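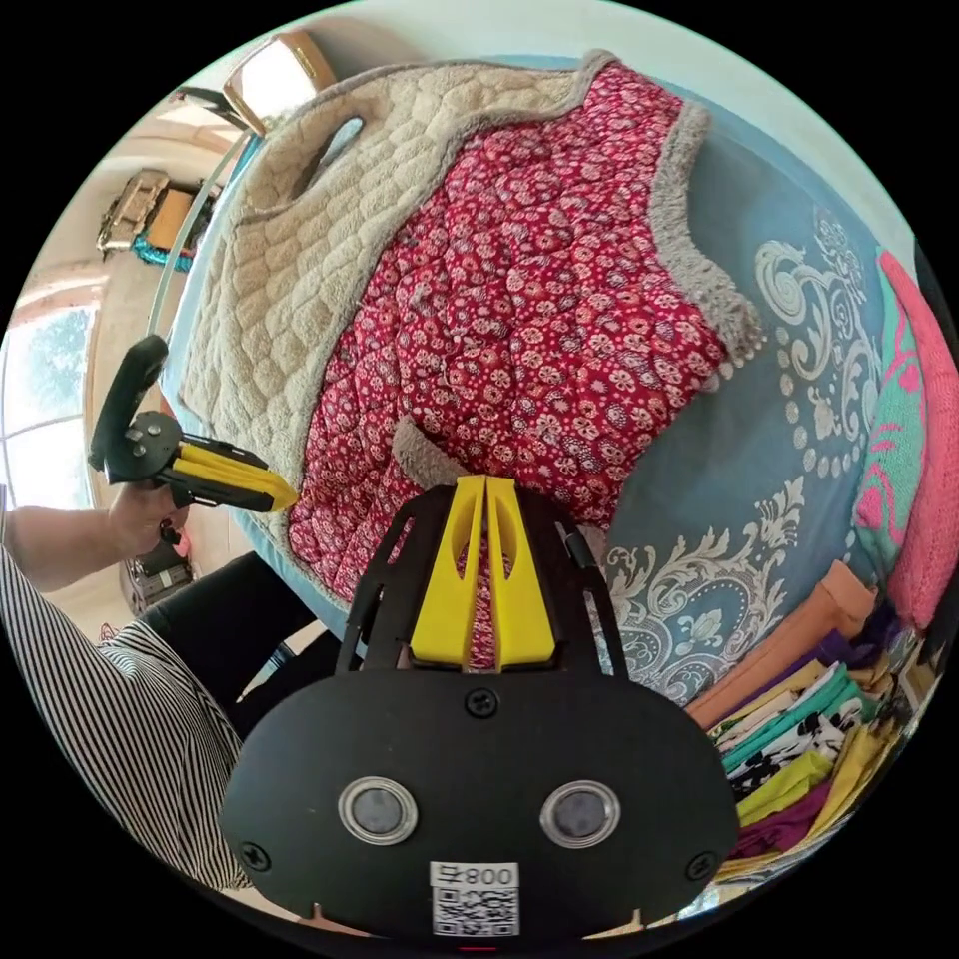

*Bedroom, bedding end.*

**Ticket 385: bedroom zone stops calling for heat overnight**

- Product: Farnov zone thermostat, battery model, with Skadine hub
- Site: Cavalcanti apartments, upper floor
- Customer: Wagner Paiva
- Status: closed, monitoring
- Priority: normal

**Reported problem**

Bedroom zone is set to 70 °F. Customer goes to bed with the room at setpoint and wakes up to 60 °F on the wall display. Living room and kitchen zones hold temperature all night. Boiler runs normally for those two. No error on the hub screen. Problem started in January after the hub was moved from the hallway closet to the utility cupboard next to the kitchen.

Customer has already replaced the batteries in the bedroom thermostat and restarted the hub. No change.

**First checks**

1. Schedule: no setback programmed for the bedroom. Away mode off. Eco mode off.
2. Valve actuator: driven by hand from the hub menu. Opened and closed fully, end switch reported both positions.
3. Flow pipe under the bedroom radiator got warm within a few minutes of the manual open. Bled the radiator anyway, very little air.
4. Thermostat reading compared with a separate probe left beside it. The two agreed to within a degree, so the sensor was ruled out.
5. Hub log exported and attached.

The log shows the bedroom thermostat checking in normally through the evening, then going silent a little after 11 p.m. Next check-in is at 6:20 a.m. While a zone is silent, the hub keeps the last command it received. In this case the last command was "satisfied," so the valve stayed shut. The display on the wall kept working and kept showing a call for heat, but that call never reached the hub.

Asked the customer what changes at 11 p.m. Answer: the bedroom door gets closed and the kitchen lights go off. Door was closed during the day as a test. Signal dropped from fair to weak but the thermostat stayed connected. Door alone does not explain it.

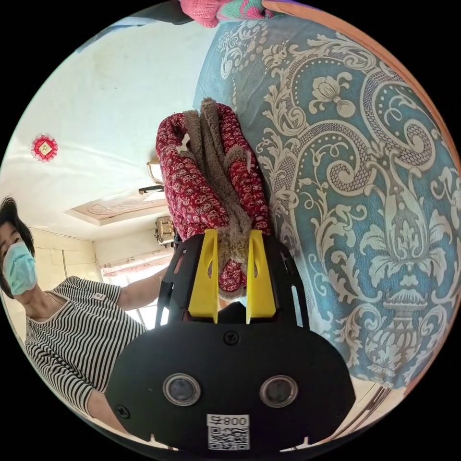 **Update by Vanderleia Rangel, Isness support desk**

Took this over from first line. Went through the log again with the signal column turned on.

The silence begins at nearly the same minute each night. Weak signal on its own would give scattered gaps. Checked the hub settings and found parameter 101 (radio power, night) set to low. Default is normal. The night window for that parameter is 11 p.m. to 6:15 a.m., which matches the gap in the log. The setting was probably changed during the original install, when the hub was in the hallway and low power was enough to reach every zone.

With the hub in the cupboard, the bedroom is the only zone with two walls and a closed door in the path. Kitchen and living room still get through on low.

Actions:

- Parameter 101 set back to normal.
- Hub moved from the cupboard floor to the upper shelf, away from the water meter.
- "Lost zone" behavior changed from *hold last* to *hold setpoint using backup cycle*. The valve will now open on a fixed cycle if the thermostat drops out again.
- Lost zone alert turned on. It had been off, so no error was shown.

**Result**

First night: no gaps in the log, lowest bedroom reading 68 °F. Second night: one missed check-in, recovered on the next try. Third night: no gaps.

**Customer follow-up**

> Bedroom was fine all three nights. Can the alert go to my phone only, and not to the panel? The panel beeps. W. Paiva

Panel sound can be turned off under Alerts > Panel > Quiet hours. Phone alerts are not affected. Steps sent to customer, who confirmed the beep is gone.

**Open item**

Setup guide does not mention parameter 101 in the section on moving the hub. Sent to documentation. Ticket reopens automatically if the bedroom zone logs another gap longer than one hour before the end of March.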